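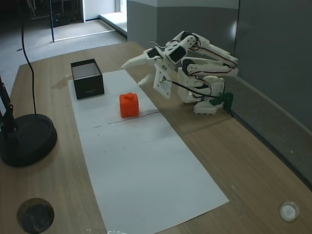 Open afternoon at Zonura, upstairs unit. Notes typed up the same evening, so forgive the state of them.

Telma Henríquez is already talking when I get to the top of the stairs. She's got a mug in one hand and a roll of tape round her wrist like a bracelet, and she's telling a couple of early visitors where to leave their coats. She runs the arm project here, has done for three years. Before that, dental equipment repair. "Small motors, annoyed people," she says. "Good training."

The arm is white plastic, printed, black servos at the joints, held to the table with a green clamp. The job for the day is small. Pick up an orange block, put it in a black box. Lid off. That's the demo.

I ask if visitors are let down by that.

"Some are. They come in wanting it to make coffee." She shrugs. "Then it misses once and they go very quiet, and then they're on its side. I had a man in June shouting 'left, left' at it. Grown man. In a suit."

It does miss, the first time I watch. The fingers close a bit high, catch nothing, and the whole thing goes back up looking pleased with itself. Second go it has the block by the knob on top. Over to the box, down, open. A girl of maybe ten claps and then looks embarassed.

"The knob is a cheat, sort of," Henríquez says. "A plain cube is harder with two pointy fingers. You have to come at it square. With the knob you've got something to aim for. We started with plain ones and I nearly gave up the lot."

I want to know about the paper. There's a long sheet of it laid over the wood, with a thin dark red line drawn across.

"So the line is where the block starts. Everyone puts it back in a different place otherwise. You say 'put it back where it was' to six people, you get six places." Drawn by hand? "By hand, with a ruler. I'm not proud of the ruler." She changes the paper when it gets too wrinkled, which she says is less often than she should.

Money. People always ask, so I ask. The first arm they had was bought in, from a supplier she calls Brirnmont and says little else about. It cost 2,495 and it was, her word, lovely. It also went away for repair twice and came back slower. The one on the table now came to 536 in parts, not counting her evenings.

"Don't count my evenings," she says. "My sister counts them."

The design began as one passed on by a friend at Valdebenito, a training workshop where Henríquez teaches one night a week. Since then most of the links have been changed. The wrist was the worst. She printed version after version and kept the failures in a carrier bag, which she fetches to show me. It is a heavy bag.

"They snap here. Always here." She finds one, bends it, it snaps there. "See."

How long does a part last? Depends what you do to it, she says, and who's had hold of it. Her record on one set of fingers is 1,000 pick-ups, logged in a school exercise book with the pages going soft. After that the tips had worn and it began dropping things. She doesn't throw the tips out either. Different bag.

By now there's a small queue and she hands over to a lad called up from downstairs, who lets people steer the arm themselves from a second set of joints. You move yours, it moves. Most people go too fast. One woman, a upholsterer she tells us, gets it in on the first try with no fuss at all and hands it straight on to her husband, who doesn't.

"Always the ones who work with their hands," says Henríquez. "Sewing people are the best. Also dentists, but they get cross."

We move to the corridor to hear ourselves. I ask what it's for. She's clearly been asked before and clearly doesn't love it.

"It's for learning on. If somebody wants to move boxes all day they should ring a proper company, I can give them a number. Our lot want to know why it shakes when it stretches out. Why it's fine in the morning and a mess at four. You can't find that out on a machine you're scared of breaking."

And why is it a mess at four?

"Motors get warm. The plastic gives a bit. Someone's leant on the table." Long pause. "Mostly someone's leant on the table."

That's what the clamp is for, I say. She gives me a look. The clamp holds the arm to the table, she says. It doesn't hold the table to anything.

There's software too, a thing they use called Flimska, which records the moves so the arm can have a go on its own later. She lost me for a few minutes here and my notes just say "copying, but not copying". What I did get - you show it the job many times over, starting from slightly different spots, and it picks up the general idea. They had 140 good runs saved before today. Bad runs get kept as well, in a folder with a rude name.

"I like the bad ones," she says. "You can see it making its mind up. Wrongly, but you can see it."

Does she think of it as having a mind? "No. God. It's a few motors." Then, a bit later, out of nowhere: "I do say sorry when I switch it off in the middle of something."

Back inside it's got louder. Somebody wants to know if it can play chess (no), somebody wants to know if it could feed a cat (she thinks about this one properly, asks what sort of food, wet or dry, and says dry, possibly). The upholsterer's husband is having his fourth go. He gets the block to the rim of the box, holds it there for ages, and lets go on the wrong side. Groans all round. He gets a fifth.

I ask what's next. New wrist, again. A second arm if she can get the servos at a sensible price, so two people can work at once. She'd like a heavier table. She says that part quite loudly, towards the office.

Next open afternoon is not fixed yet, she thinks after the half-term holidays. Ring the bell twice, the first one doesn't always go through. Children welcome, long sleeves rolled up please, and leave drinks on the windowsill by the stairs. Hers is there too when I leave, gone cold.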